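**Refinishing a table top: oil or hard varnish?**

**helmi_k**
Inherited a dining table, 45 years of gravy on it. I've sanded it back and now I'm frozen at the tin stage. My brother-in-law says oil. My neighbour says varnish. They've stopped speaking, which has been restful. What do you all put on a table that gets used?

**rantala_m**
Oil. Three thin coats, wipe off the excess, leave it overnight between each. When it gets a ring on it you rub in a bit more and carry on with your life. 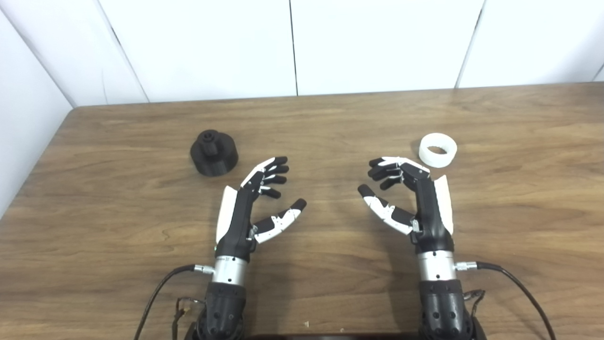
*Wooden top, two hands over it.*

**PaavoKin**
"Carry on with your life" meaning re-oil it every November until you die. I did 4 years of that. Varnish it, Helmi. Matt, water-based, light sand between coats.

**rantala_m**
And when the varnish chips you get to strip the lot. Enjoy.

**PaavoKin**
Mine hasn't chipped.

**rantala_m**
Do you eat at it, Paavo, or just visit?

**aurel.c**
Depends on the wood and on the people. We have teenagers, so varnish. What did you sand to? If you went up to 800 grit I'd go back over it with something coarser, as varnish likes a bit of tooth. Oil is less fussy, though I'd still stop well short of that.
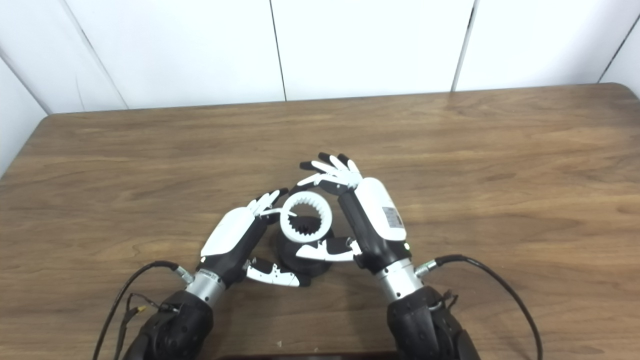
Also try whatever you choose on the underside first. I skipped that on a bookcase and it went the colour of strong tea - my wife calls it the sideboard from the Titanic.

**helmi_k**
Stopped at 240, out of boredom. Underside test is a good idea, there's plenty of it.

**AinoJ**
Hardwax oil? Tougher than plain oil, and you can patch it. Costs more. Put your used rags flat outside to dry, please, don't ball them up in a bin. They can catch fire.

**PaavoKin**
Another point for varnish.

**rantala_m**
I can live with hardwax.

**helmi_k**
Right, ordering a small tin of hardwax. Anyone know if it'll go over a patch where I've used filler?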